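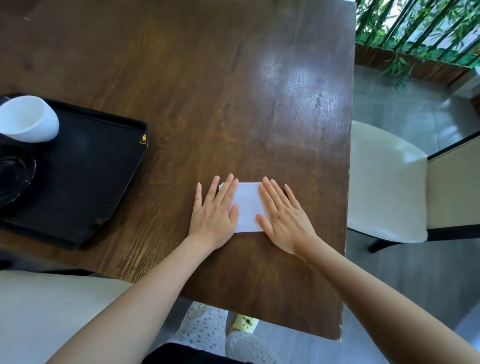

Paper folding, hands flat on the sheet.

Home | Kits | Guides | Support

Recording a folding task with the Cokdale head kit

The Cokdale kit records hand work from head height for training two-armed robots. Folding paper is a sensible first task, as it needs no tools and each attempt is short.

1. Fit the headband and tilt the camera down until both hands and the near edge of the table are in view.
2. Set the exposure with the paper in place, then lock it. Varnished tables throw glare, and automatic exposure will drift as your arms move.
3. Start each take with both hands off the paper. Fold, press the sheet flat with both palms, then lift away.
4. Hold still for four seconds before stopping. The Drostwood software uses this pause to find the end of the take.
5. Aim for 20 takes per sitting. A full set is 200.

Leave cups and trays where they are between takes – moving them mid-set makes the Drostwood alignment check fail. In our May trial, 69 takes were rejected, most of them for a missing pause at step 4.

12 shares | 3 comments

Related
Sayce wrist mount: fitting guide
Charging the Pudwood battery pack
Exporting takes from Drostwood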